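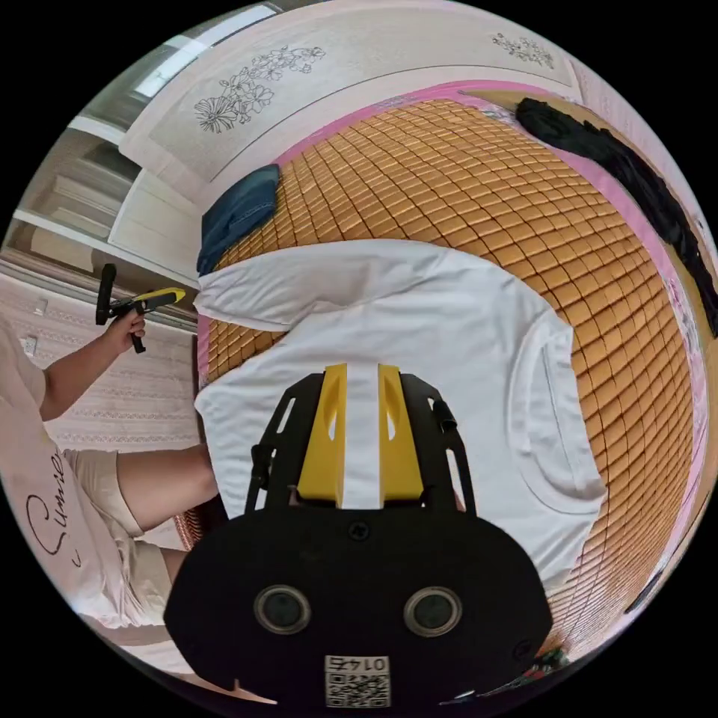

The flat and the crumpled

Folding on the bed, and why the white T-shirt always goes first

March
By our home correspondent

There is a table in my flat in Gutovport that was bought for folding. It is a good height and has a drop leaf, and the man at Homen who sold it to me said it would change my mornings. It currently supports a lamp, a stack of post and a bag of potatoes. The folding gets done on the bed, as it was before the table and as it will be when the table has gone to live with somebody else.

I don't think I'm alone. When this magazine asked readers last winter where they did their folding, 621 of you wrote back, which is more than wrote in about the price of the magazine. Beds won easily. The sofa came next, then the floor, and then the category we had labelled "other", which included a chest freezer, the bonnet of a car and, from 14 separate households, an ironing board that had never had an iron on it.

The bed has obvious faults as a work surface. It is too low for anyone with a back and it gives under the hand, so that a shirt smoothed at the collar sinks at the hem. In summer, though, in a house that has a bamboo sleeping mat, all this improves. The sort I mean is made of little tiles threaded together in rows, and it was designed to stop people sticking to their own beds in hot weather. It also happens to be firm, reasonably flat and free of fluff. Laid over the mattress it makes something halfway between a bed and a worktop, and a T-shirt put down on it stays more or less where you left it.

I bought mine from a stall in Villalba, in the wrong size, and have folded on it ever since. The overhang is useful for socks.

The T-shirt is where everybody starts, and a white one for preference. I have asked people about this and had no sensible answer. It may be that white shows up well against the bamboo and lets you feel you're getting somewhere. It may be that a plain short-sleeved T-shirt is the one garment whose shape we all agree on. Whatever the reason, I have never met anyone who begins with the fitted sheet.

The basic moves are soon told. Lay the shirt face down, with the neck away from you. Run a hand down the middle and out to each side. Pinch at the shoulder and again at the hem, bring the side in, tuck the sleeve back, do the same on the other side, then fold up from the bottom in halves or thirds, according to how you were raised. The halves people and the thirds people do marry each other, and I understand it can be made to work.

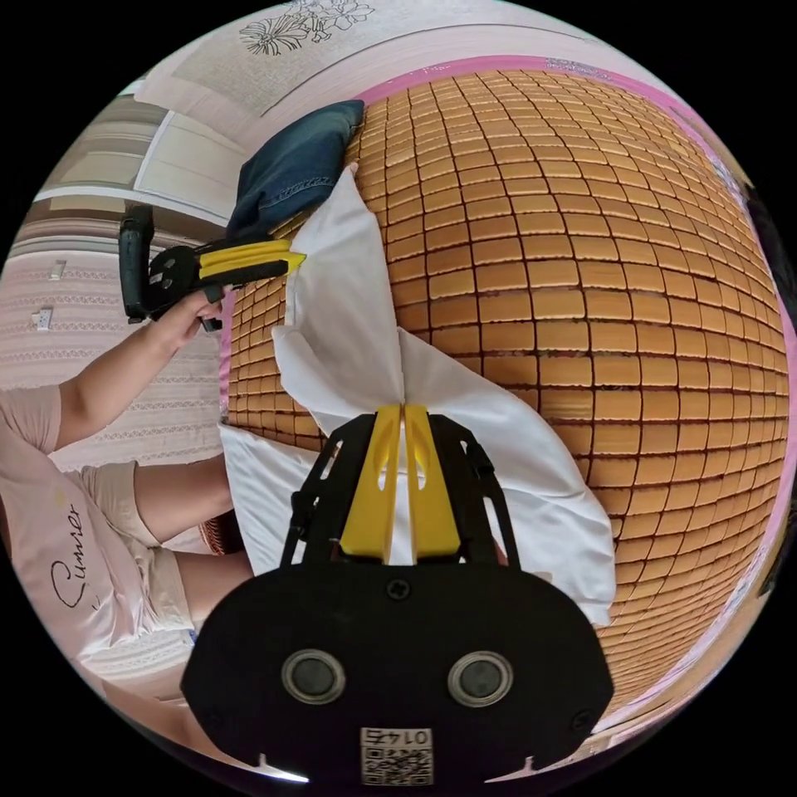
Where it goes wrong is the pinch. Most of us take hold of far too much shirt, a good fistful from the middle, and lift, and what comes up is a sort of tent with the rest of the garment sliding in after it. The thing to do is take very little. A fold of cloth the width of a finger is plenty, held at the seam if you can find the seam, as it's the only part of a T-shirt with any backbone. Lift it a few inches, let the rest hang, and lay it down again before it has had time to think.

It goes better with two. I resisted this for years on the grounds that folding was the only half hour in the week when I was left alone. But a large white thing on a bed has more corners than one person has hands, and there's a particular pleasure in taking a side each and pulling it straight between you. You have to agree on which way up it is. You have to agree, without discussing it, on when to let go. My sister-in-law and I once folded 53 napkins after a christening and were on better terms by the end than we had been at the wedding.

The trouble with two is pace. One of you will be quick and one will be careful, and the quick one always ends up holding out a corner with an expression of great patience. If you are the quick one, go and pair the socks. If you are the careful one, you might at least look as if you're hurrying.

I should say something about gadgets. There is a whole shelf of them at Homen, mostly hinged plastic boards that flap your shirt into a rectangle like somebody closing a menu. The Jamulix is the one I was given, and I gave it 15 minutes and then a fair trial of a month. The shirts came out handsome. They came out so handsome that I didn't like to put them in the drawer with the old ones, and for some weeks I kept two classes of T-shirt and wore only the lower. The board is now under the bed, where it has proved an excellent flat place for keeping other things under the bed.

No, hands and a mat will do. What you really need is space, and here we come to the pile.

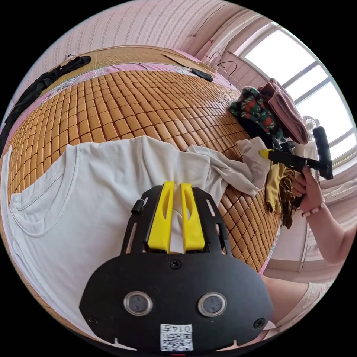

Every session has a pile. It sits on the part of the mat you're not using, and it creeps. You begin with a clear stretch of bamboo and a virtuous feeling, and by the second shirt something soft and grey has come trailing over from the heap and got itself involved. I've read advice on sorting before you fold: lights here, darks there, smalls in a bowl. I admire it very much. In my experience the pile is sorted by the order in which it fell out of the machine, and you get to know it from the top down, like geology.

The one rule I do keep is that nothing goes back on the pile. Once you have picked it up, you have to deal with it. This includes the thing with the long straps. It includes the jumper that needs a wash of its own, and which has been through this process so often that it has, technically, been folded more times than it's been worn.

Readers will want to know about hats. A great many of you raised hats. They turn up on the bed along with everything else, and there's no fold for them. A knitted one can be tucked into itself and will look like a bun. A cap can't be tucked into anything, and should be hung on the nearest knob or put on the head of whoever is folding. I have done a full load in a sun hat, in February, because it was in the way.

Towels are another matter. Towels are a joy, and should be saved. A towel has straight sides and no opinions, and one good blue one folded at the end of the bed makes the whole business look further along than it is. I generally do a towel when morale is low. 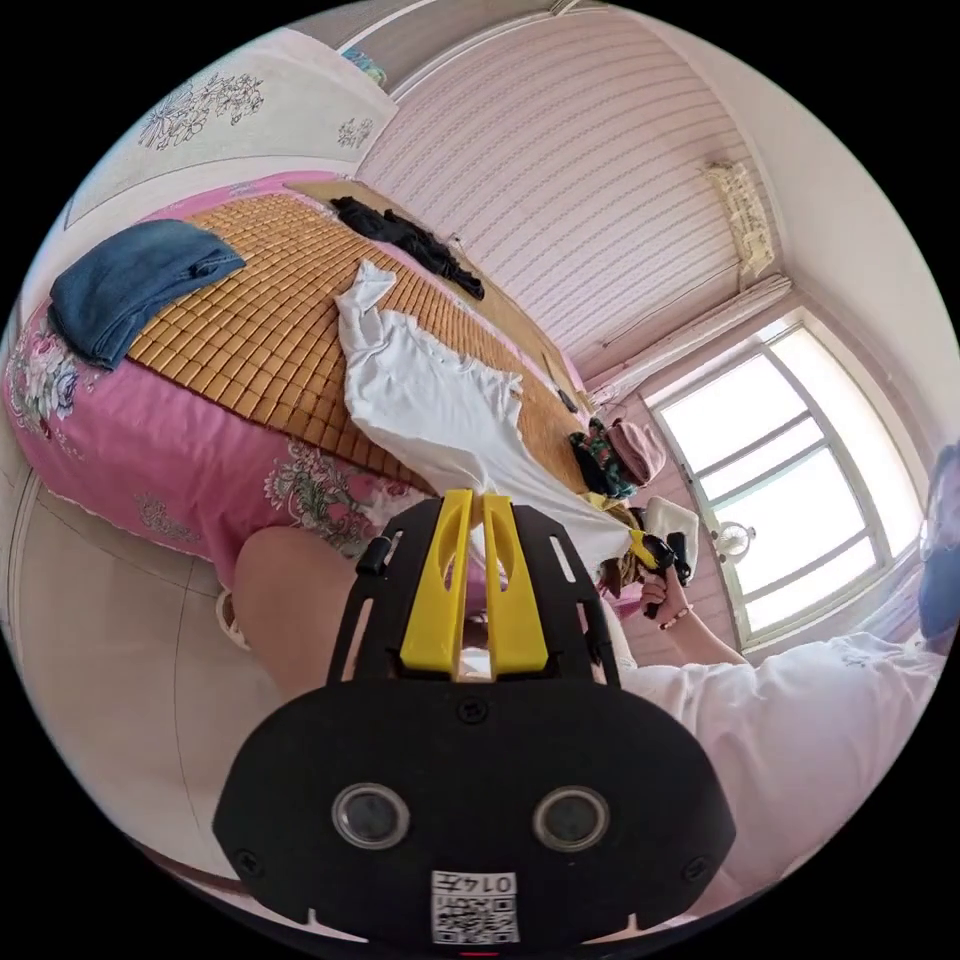

Then there are the big whites, which are where friendships are tested. Anything large will come off the line or out of the drum in a twist, and the temptation is to start folding the twist. Don't. Find one corner, and give it to somebody. Find another, and keep it. Everything in between will be wrong for a while. Shake it once if the room is big enough; in mine, this takes the lamp off the folding table. Walk towards each other, hand over your corners, and stoop for the fold at the bottom, and you'll have done a step from a country dance that I expect both your grandmothers knew.

If you are by yourself, use the bed as the other person. Lay one edge along the side of the mat, where the rows of tiles will tell you if you're straight, and work back from that. The grid is a help, by the way, and I'm surprised the people who sell mats make nothing of it. You can line up a hem along one row and a sleeve along another and produce something that would pass in a shop, from the right distance.

The bedspread underneath will suffer. Mine is flowered and has a frill, and spends folding days rucked up beneath the mat with an edge hanging down to the floor. I used to strip it off first and put it on a chair, but then there was a bedspread to fold.

As for how long it should all take, the letters were no use at all. One reader in Gutovport does the lot while the kettle boils. Another starts after lunch and is found asleep on it at four. I'm nearer the second. A mat is cool, the shirts are soft, and someone has left a perfectly good pillow up at one end. By evening the folded things have to go somewhere or you can't get into bed, and so they go on the chair, quite neatly, and the drawers stay as they were.

The table did come in handy last week. I was short of potatoes.

More from Home

Drawers: a survey of what's at the back
The case for one good peg bag
Bamboo, cotton or nothing: summer beds compared
Letters: your ironing boards, continued
What we learned from a month without a tumble dryer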